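Chapter 14
Inside the Desktop Computer

Chapter 13 treated the computer as a set of functions: input, storage, processing and output. The present chapter turns to the physical parts that carry out those functions and to the order in which a technician removes and replaces them. Students are expected to have read the safety rules on page 829 before opening any machine.

A tower is serviced on its side, with the side panel off and the motherboard facing up. In this position the technician can reach the processor socket, the memory slots and the power supply without turning the case again. Cables should be traced from end to end before any of them is unplugged.

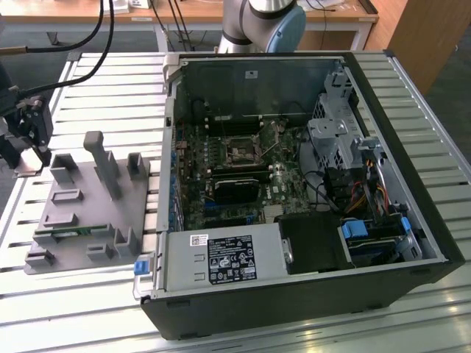 Why must the power cord be disconnected before work begins?
The power supply continues to feed a small standby current to the motherboard whenever the cord is plugged in and the supply is switched on, even if the computer itself has been shut down.

Section 14.1 covers the motherboard and the processor socket. Section 14.2 deals with memory and expansion cards, and Section 14.3 with the power supply and its connectors. Drives and drive bays are left to Section 14.4, which was revised for this edition by Francine Simard and Carter Pelletier.

Key terms: expansion card, heatsink, motherboard, power supply, retention frame, socket

Before You Begin
Write down the make and model of a desktop computer at your school or workplace. You will need it for the exercise on page 813.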